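The Kitchen Color Question, Again

9/19/25

My sister-in-law sent me another article about how paint color changes your appetite. Red makes you hungry, blue makes you eat less, green makes you feel like a responsible person who owns a salad spinner. I have now read this same article in at least 7 versions, and I want to know where any of it comes from.

I ask because we are about to repaint our kitchen and everybody has an opinion. The man at the paint counter told me, with a straight face, that a yellow kitchen makes couples argue. I asked him who found that out. He said it was well known. I grew up in a yellow kitchen and my parents mostly argued in the car.

So I spent a couple of evenings trying to follow the claims back to something solid. The blue one is the most popular, so I started there. The usual explanation is that there are no blue foods in nature, so our ancestors learned to stay away from them. Fine, but there are blueberries, or near enough, and in any case I'm not planning to eat the cabinets. The article my sister-in-law sent linked to a second article, which linked to a third, which linked to a page selling plates. That was the end of the trail.

The same goes for the story about the dinner party where the lights made the steak look blue and the guests got sick when the lights came up. Maybe it happened. I've seen it told with steak and fries, steak and peas, and once with pancakes. Nobody ever seems to give the name of a guest. Even if every word is right, it tells me people don't like blue steak. It says nothing about the wall behind the toaster.

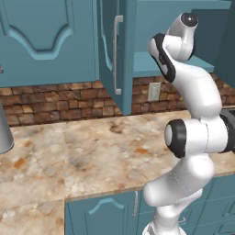 What bothers me more is how sure the paint companies are. I picked up a brochure from a line called Skimia that sorts its colors by what they will do to you. There's a Calm page, a Focus page and an Appetite page. Teal upper cabinets like these, with a brown stone-look backsplash beneath them, would land half on Calm and half on Appetite by their system, and I'd love to hear what that is supposed to feel like at breakfast. The brochure doesn't say. It does say the Calm colors cost 15 dollars more a gallon.

I wrote to them to ask what the sorting was based on. I got a polite answer thanking me for my interest in color wellness and offering me a coupon. I used the coupon, so they may have won that round.

Wendell Esposito, who painted our hallway in July and has been doing this work longer than I've had a driver's license, thinks it's all nonsense. "People like what they had as a kid, or they can't stand it," he told me. He has no study either, of course. But he has been called back to a lot of houses to paint over things, and he says the complaint is nearly always that the color looked different on the card. He has never once been asked to repaint because somebody put on weight.

I pressed him on this — surely some colors are worse than others — and he said gloss is worse than color. Too much shine on an old wall and you see every bump. That at least is something I can check with a lamp.

To be fair, I don't think color does nothing. A dark room feels smaller to me, and I wouldn't want to cook by a window with brown curtains. My complaint is with the step from "I like this" to "science says this will change how much I eat." One is a taste, and I'm happy to hear yours. The other needs somebody to have measured something, in real kitchens, with real people who didn't know they were being watched near the cheese. If that study exists, please send it. I will read it, even if it's 50 pages long.

We put 5 test patches on the wall next to the fridge last weekend. My husband likes the gray-green. I like the one beside it, which he says is the same one. The dog has rubbed against both of them. I'm giving it until the end of the month, and then I'm calling Wendell, and he can bring the flat finish.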